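How long should a teacher wait? A conversation about silence in the classroom

After a teacher asks a question, there is usually a short silence. In most classrooms it lasts one second, sometimes less, and then the teacher repeats the question, changes it, or gives the answer. My interview partner has spent a large part of her working life with this one second. She teaches at the teachers' college in Dulum and asked me not to print her name, as she speaks also about colleagues and about their lessons, and they did not ask to be in an article.

We met in her office on the second floor, where the window does not close completely and one hears the tram. She offered me tea and then she was quiet for a while. I did not know if I should begin.

"You see, it is already uncomfortable," she said. "We are two adults, we have an appointment, and after a few seconds you wanted to save me."

She began as a mathematics teacher in Prokcombe, in a lower secondary school with large classes. In her second year an older colleague visited her lesson and wrote down every question she asked. The list filled several pages. "I was proud of it. I thought, look how active I am. Then he asked me which of these questions a pupil had answered with more than three words, and I could not find any." She did not change anything that year. She says this openly. She was angry with him until November, and only later she understood that he had wanted to help.

What is the difference between a pause and a waste of time? Many teachers will ask this, especially those with a full curriculum. She does not like the word waste. In her opinion the pupil needs the time for several different operations: to understand the words of the question, to look for something in the memory, to choose a way of saying it, and to decide whether it is safe to say it. The last operation, she thinks, takes the longest. "A child who knows the answer is sometimes still silent, and we write in our notebook that he does not know. It is a mistake in our measurement."

She distinguishes two pauses. The first one comes after the question of the teacher. The second one comes after the answer of the pupil, and this is the one which is forgotten even by teachers who have read about the subject. When the pupil finishes, the teacher says "good" or "yes, but," and the conversation is closed. If the teacher waits, the same pupil often continues and corrects himself, or another one enters. "For me the second pause is more interesting. In the first you wait for knowledge. In the second you wait for thinking, and it is harder, as you already have what you wanted."

I asked how long the pauses should be. She gave me the figure of five seconds for the beginning, but she gave it unwillingly. Young teachers like a number and then they count in their heads and do not listen. In one lesson which she observed, the student teacher was moving his lips while he counted, and the whole class was watching his mouth. She asks her students now to breathe out slowly and to look at the back row. It gives more or less the right length.

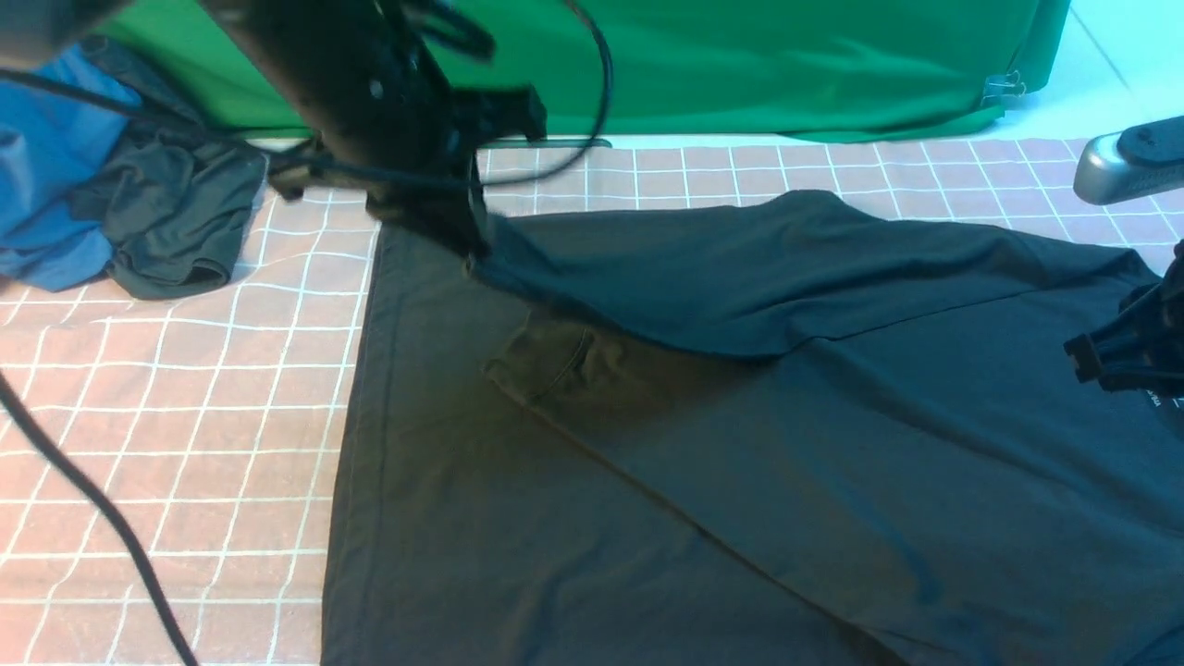 Teachers in the older grades are less convinced that the longer pause is worth it, and one of them told me that with nineteen-year-olds a silence is quickly taken for weakness, so that the first joke from the back row destroys the whole hour. He prefers to let the pupils write for one minute and then to ask. When I repeated this to my interview partner, she agreed with more than half of it. Writing is also waiting, she said, only the hands are busy. She would not forbid it to anybody. But she finds that a pupil who has written a sentence will read the sentence, and the surprising answers become fewer.

We came then to the question of culture, which was the reason I had wanted to speak with her. Two years ago she spent a term at a partner school in Rønning and sat in lessons there every day. The silence was longer from the beginning, and it did not seem to disturb anyone. The teacher asked something, took a sip of coffee, and stood there. "I was sitting at the back and my heart was beating. I thought, somebody must answer, please." At home she had believed that the short pause was natural for people. There she began to see it as a habit, learned in one place and not learned in another.

She is careful with conclusions, however. She has heard many lectures in which one nation is quick and another one is slow, and she does not trust them. In the same corridor in Rønning there was a language teacher who fired her questions so fast that the pupils answered in chorus. "If I had visited only her, I would have told you the opposite story today." She thinks that the subject, the age of the class and the temper of the teacher weigh at least as much as the country.

A special case are the pupils who learn in their second language. For them the pause must carry also the translation, in both directions. She had such a class herself in Prokcombe, and she remembers a girl who raised her hand when the others were already two questions further. The answer was correct, but to a question that no longer existed. The class laughed. "I laughed also, a little. I think of it quite often." I told her that I had been such a pupil, and that I still prepare the end of a sentence before I begin with it. She nodded and did not say anything, and I noticed that I went on talking.

In her seminar the students record the sound of their own lessons and type out a short part, with every pause measured. For this they use Cerine, a simple program which shows speech as a line and silence as a gap. The task is unpopular. To type eight minutes of a lesson takes a whole evening, and hearing the own voice is unpleasant for almost everybody. By now the collection at the college has 3202 marked pauses. She does not want to publish from it, because the lessons were too different and the students did not all measure in the same way. She uses it for teaching only. The students look for a long pause and discuss what came before it, and they regularly discover that the question was a different sort of question.

This is perhaps the point on which she insisted most. A pause after "what is the capital" has no use. Whoever knows it, knows it immediately, and the others will not find it in five seconds or in fifty. A longer silence demands a question in which there is something to consider. Some of her students try to wait first and improve the questions afterwards, and they are disappointed after one week. She tells them to prepare three real questions for a lesson, to write them down word by word, and to leave the small ones as fast as they were.

I wanted to know what a teacher should do with the face during the waiting. She laughed and said that it was the best question of the afternoon, and that she has no good answer. Some look strict without wishing it. Some smile so much that the pupils believe there is a trick. She herself looks for a piece of chalk, although the board in her room has not needed chalk for years.

Does she still make the old mistake? Yes, she said, mostly in the last lesson before lunch, and always when there is a visitor in the room. In front of visitors a silence seems to her twice as long. She has asked her own students to raise a pencil when she answers her own question, and in the first week of this term the pencils were up quite often.

At the door I thanked her and asked whether there was something she would like to add. She considered it, with one hand on the handle, until the tram had passed. Then she said no, she thought that it was all, and that I should mind the step in the corridor.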